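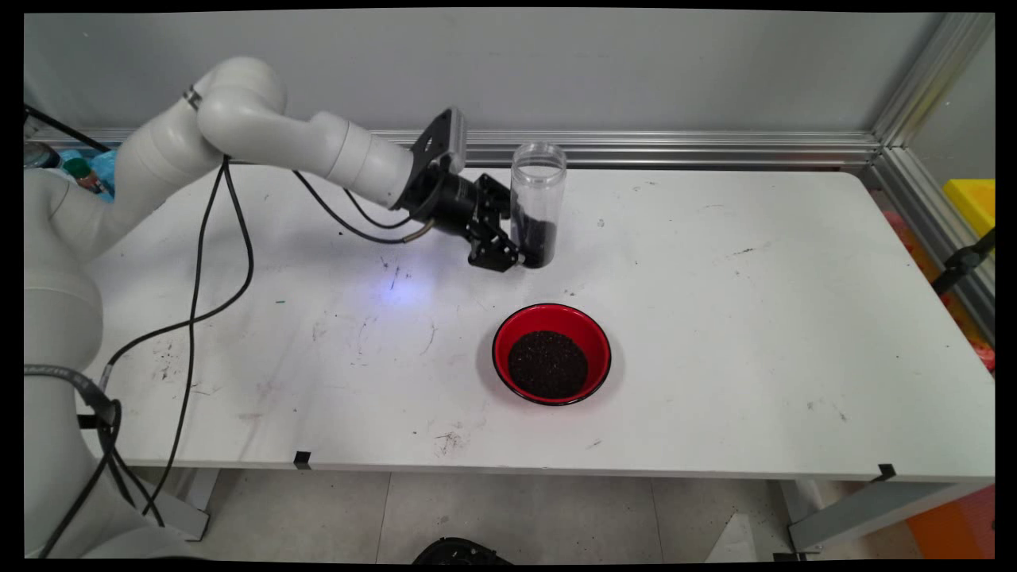
Photo: Prys Watkins

Do you need to decant everything?

Open any magazine with a kitchen in it and you will find a shelf of matching clear containers, every one filled to the brim and not a crumb on the shelf beneath. I have my doubts. I decanted my whole cupboard one November and by spring half of it had gone back into packets with a peg on top. What follows is what survived.

Clear plastic is good for one job, which is showing you how much is left. A red bowl with a black rim looks cheerful on the table and is far easier to get a spoon into, but put it on a high shelf and you won't know you are nearly out until you have climbed up for it. I use a bowl for what I need today and a tall container for the rest.

Filling is where the mess happens. Small dark grains get everywhere, and on a white table they show up beautifully, along with every scuff and smudge you had stopped noticing. The usual advice is to buy a funnel. Most kitchen funnels are made for liquids and the spout is too narrow, so seeds jam in it and then arrive all at once. I bought a wide one from Sayce for jam, and it does work, though a sheet of stiff paper rolled into a cone works nearly as well and goes in the recycling afterwards.

If you are pouring from a container into a bowl, hold the container low down where you have a proper grip, bring the lip close to the bowl and tip slowly. Going the other way, from bowl to container, don't pour at all. Use a scoop. I have tried pouring from a round bowl more often than I should have and it always runs off the side you aren't watching.

Stand the lot on a tray. A baking tray with a raised edge is fine. You can buy a "decanting mat" from Zirora, and I was sent one to try. It is a tray that won't stand up to the oven.

Don't fill to the top. Leave a finger's width or more so you can get the lid on without squashing anything out, and so a scoop has somewhere to go.

Don't top up old with new, either. Tip the last of the old stuff into a bowl, wipe the container, dry it thoroughly, put the new in first and the old on top. Drying matters more than washing here. Ribbed rims hold water in the grooves, and a tea towel won't reach it, so leave the thing upside down on a rack overnight.

Labels: I used to think these were fussy. Then I kept poppy seed and nigella seed side by side and put the wrong one in a cake. Masking tape and a pencil will do. Write what it is and the use-by date from the packet, and stick it on the side, because lids get swapped.

Potting compost and garden seed want their own containers, kept out of the kitchen and marked as such. I don't care how well you wash them.

As for spills, skip the damp cloth, which just drags fine stuff into streaks. A dry pastry brush and a postcard will lift nearly all of it. The Grernton crumb sweeper does the same for 13 pounds, and needs emptying after every go.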